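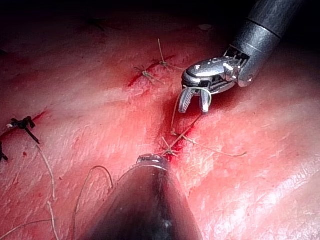 Home News Health Schools Weekend Archive

Joltach hospital puts its stitches up for judging

April 12, 2019
4 min read

The surgical trainees at Bodnár Memorial Hospital in Joltach have spent the past month arguing about knots, and on Thursday night they finally got to do it in front of judges.

The hospital's first Closing Contest drew 14 entrants to the second-floor skills room, where each was given a cut to close, a length of thread and up to 10 minutes. There was no buzzer. There was a kitchen timer shaped like a pear, which went off early during the first heat and was replaced by the clock on the wall.

The rules fit on one sheet of paper, though it was a full sheet. Stitches had to be evenly spaced. The two sides of the cut had to meet without being bunched up like a curtain. Knots had to be small, tight and set where they wouldn't slip, and the cut ends had to be short, but not so short that the knot might come undone. How short is too short was the subject of a separate discussion in the hallway, which was still going when the building's night lights came on.

Entrants were marked down for pulling too hard. This cost more points than anything else on the sheet. A stitch is supposed to hold two edges together while the body does the real work, and a stitch pulled as tight as a shoelace before a race can cut off the blood supply it was meant to be helping. Most of the room knew this. Most of the room pulled too hard anyway, at least in the first round.

"You can hear it in the breathing," one judge said. "They stop breathing and the thread goes tight."

The judging panel was made up of two retired surgeons, a wound care nurse and a teacher from Vater Sewing School on Mill Street, who was invited for a second opinion on spacing. The surgeons had expected her to be generous. She gave the lowest score of the evening, to a row of stitches she described as "wandering," and asked whether the entrant had considered drawing a line first.

She was also the only judge to bring her own magnifying glass. By the final round the others were borrowing it.

The contest came out of a complaint. Last June, trainees told the hospital that they were getting plenty of lectures on closing a wound and very little time doing it. The hospital agreed, set up open practice evenings in the skills room and then found that hardly anyone came. Free coffee was tried. Better coffee was tried. A sign-up sheet for a competition went on the door last month, and within 17 days the room was so busy that a booking system had to be brought in to keep people from taking each other's chairs.

Money for the evening came from the Gastier Fund, a local charity that pays for medical training and, in other years, for the Joltach marching band. Its grant of $4,000 covered thread, needles, practice material and a trophy. The trophy is a pincushion mounted on a block of walnut. It is heavier than it looks and was dropped once before the ceremony, without injury.

First place went to a second-year trainee who asked not to be named in the paper because her mother would call everyone. Her closing was not the fastest of the night. She used nearly all of her time, stopped twice to look at it and retied one knot that the judges said afterward they would have accepted. The sewing teacher called it "clean work," and after the evening's earlier remarks this was received as something close to a parade.

The fastest entrant came in ninth. He finished with several minutes to spare and spent them looking at his row of stitches with his arms folded, as people do with a shelf they have just put up. Two of his knots loosened when the judges tested them. He has already booked the skills room for Monday.

There was a minor protest over thread. One entrant held that the thread handed out in the second heat was stiffer than the thread in the first, and that stiff thread likes to remember the packet it came in. The panel examined both, found them to be from the same box and offered the entrant another try. He declined – on principle, he said, although the sandwiches had arrived by then.

The hospital says practice evenings will carry on every week and that the contest will be back next year, with a section for visitors from other departments. The dental clinic has already asked to be included. So has Vater Sewing School, whose students would like it known that they have been doing small, even stitches for years and have never once been given a trophy for it.

Residents who want to watch next year's contest will be able to do so from the corridor, where there is a window. Seats are limited. Anyone who feels faint at the sight of this sort of thing is asked to stand at the back, near the soft chairs, where one of this year's spectators spent most of the final.

The winning work is not on display. The pincushion is, in the main lobby, next to the parking validation machine.

Contact the newsroom | Corrections | © 2019 Joltach Weekly | Back to top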